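Visiting Skoslow: Your Questions Answered

We get so many letters about Skoslow, the little hill town above the Lodon valley, that we decided to put the answers in one place. We've been going back every year we can manage, and we still get excited when the road comes around the last bend and the old walls show up. If your question isn't covered, write to us and we'll add it!

When is the best time to go?

Early fall, if you can swing it. The afternoons are still warm enough to sit outside, the summer tour groups have gone home, and the grape harvest is on in the lower terraces. March is our second choice -- cold mornings, but you may have the whole upper town to yourself, and the almond trees are out. July and August are hot, and there is very little shade on the path up to the citadel.

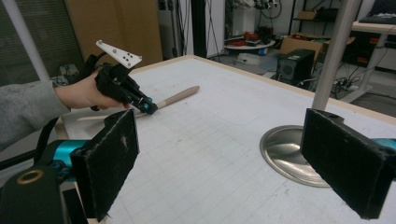
Issue 20, page 2

How do I get there?

Take the train to Lodon and then the valley bus, which leaves from the stop across the street from the station. The ride takes 50 minutes and the last half of it is gorgeous, so sit on the right-hand side going up. Drivers should leave the car in the lot below the Sutter Gate. The streets inside the walls were built for donkeys, and we have watched more than one rental car back slowly down the hill with a crowd giving advice.

How old is the citadel?

The oldest part, the square tower, went up in the 1200s on top of something older still. Roswitha Eberhard, who leads the morning walks, will show you the Roman blocks in the bottom courses if you ask her. The chapel is later and was rebuilt after an earthquake. Look for the patch of painted stars on the ceiling, just left of the door. We missed it on our first two visits!

Is it a hard climb?

It's steep but short. There are 1,172 steps if you start at the river (there's a sign at the bottom that gives the number, so you can't say you weren't warned). Most people start at the Sutter Gate and skip the lower flights completely. Wear shoes with some grip, as the stone has been polished by centuries of feet and gets slick after rain. Bring water. The fountain at the top is pretty but you can't drink from it.

Can I visit without a guide?

Yes, the grounds are open and you can wander as you please. The tower and the cistern can only be seen on a walk, though, and the cistern is the best thing in the whole place -- cool, dark, with columns going down into green water and an echo that makes everyone start singing. Walks are limited to 20 people. Sign up at the kiosk the day before.

Where should we stay?

We love the Bralletti, a guesthouse on the lower square. Patricio Herrero and his sister took it over from their aunt, and the rooms facing the valley have small balconies where you can have breakfast and watch the fog lift. Ask for the top floor if stairs don't bother you. There are a couple of bigger hotels down in Lodon, perfectly comfortable, but you'd miss the evenings, when the day visitors leave and the swifts come screaming over the roofs.

What should I eat?

Start with the chestnut soup. Then the flat bread with sheep's cheese and wild oregano, which you can buy hot from the bakery window on Mill Lane until it's gone (usually before noon). The local white wine is sharp and very good with the trout.
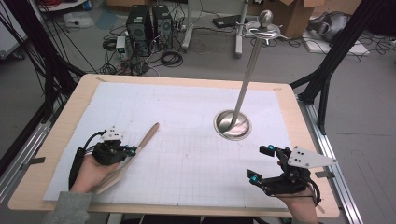 Two hands at the table, with a wooden spatula.

Is there anything for kids?

Plenty! Ours liked the wall walk best, where you can go nearly halfway around the town with a good high railing the whole way. The small museum has a drawer of old coins that children are allowed to handle. Down at the river there's a gravel beach with shallow water, and you can spend a whole afternoon there building dams.

What else is nearby?

The ruined monastery is an easy hour on foot along the old mule track. Pirmin Kuster wrote to tell us that the footbridge has been repaired, so you no longer have to go the long way past the quarry. Thank you, Pirmin! The monks' herb garden has been replanted, and it smells wonderful on a warm day.

Do I need cash?

Bring some. The guesthouse and the restaurants take cards, but the bus, the bakery and the kiosk don't, and the only bank machine inside the walls is often out of order.

Answers last checked 2nd October, with thanks to Ingeborg Zürcher for the bus information.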